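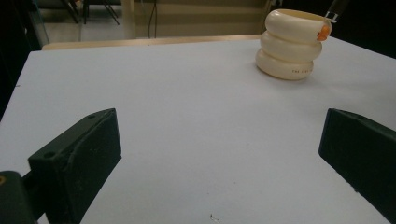
White tabletop, cream rings at right.

Futovard 514 Rain and Wind Station
Section 2: Putting up the rain gauge

Read the whole section once before going outside. Do the battery step first, indoors. The display unit (Irka) has its own section, don't pair it yet.

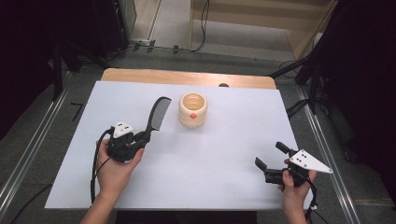

Leonardo Marino

Revised 1 June 2026. Replaces the folded sheet in older boxes - the bracket drawing on that sheet is upside down.

Before you start

You need: the gauge, bracket, four long screws, bubble level, Phillips screwdriver, post already in the ground. Post not included. Wood or metal, either is ok, but it can't wobble. Wobble tips the bucket and you get rain on a dry day.

Pick the spot
1. Open ground. Stay away from eaves, trees, sprinklers. Twice as far from the house as the house is tall, if the yard allows.
2. Keep the gauge within 50 feet of where the display will sit. Brick walls cut the range, metal siding cuts it worse.
3. Low spots that collect water - skip them. Splash gets in the funnel.

NOTE: Windy lot? A fence or low hedge some distance off is good. Right next to it is bad.

Batteries
4. Turn the gauge over. Slide the door toward the arrow.
5. Put in two AA lithium. Alkaline will run but quits in hard cold.
6. Green light blinks once. Wait 90 seconds before pressing anything. If you press early it goes into test mode, and you have to pull the batteries and go again.
7. Close the door untill it clicks. Check the gasket isn't pinched.

CAUTION: Don't mix old and new batteries. Don't use rechargeables in this unit.

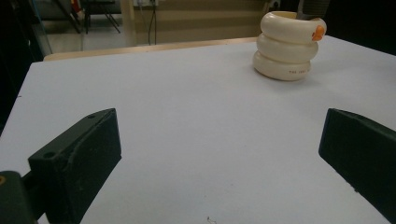 Mounting and leveling

8. Screw the bracket to the top of the post. Snug, not tight yet.
9. Drop the gauge in, turn clockwise to the stop.
10. Set the level across the rim. Shim the low side. Turn the level a quarter way round and check agian.
11. Tighten all four screws. Check level one more time, tightening usually moves it.
12. Take out the shipping tie. It's the white loop inside the funnel. Readings stay at zero with the tie in - most common support call we get.

CAUTION: Ladder work in wind or lightning, no. Wait it out.

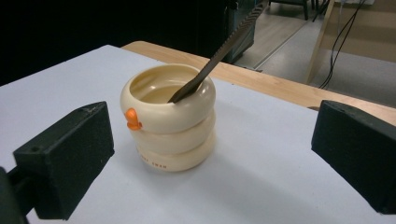

Quick test

13. Pour one cup of water in slowly, a thin trickle. You should hear the bucket tick over.
14. No ticks: tie still in, or funnel screen clogged. Fix and repeat.
15. Hold RESET for five seconds to clear the test water from the total. Do this before pairing or it shows up as rainfall.

Freezing weather: the Futovard 514 doesn't melt snow. Fit the Folter cover in October and switch the display to winter mode, see Section 6. Spare screens and ties come from Vanags, part list on the back page.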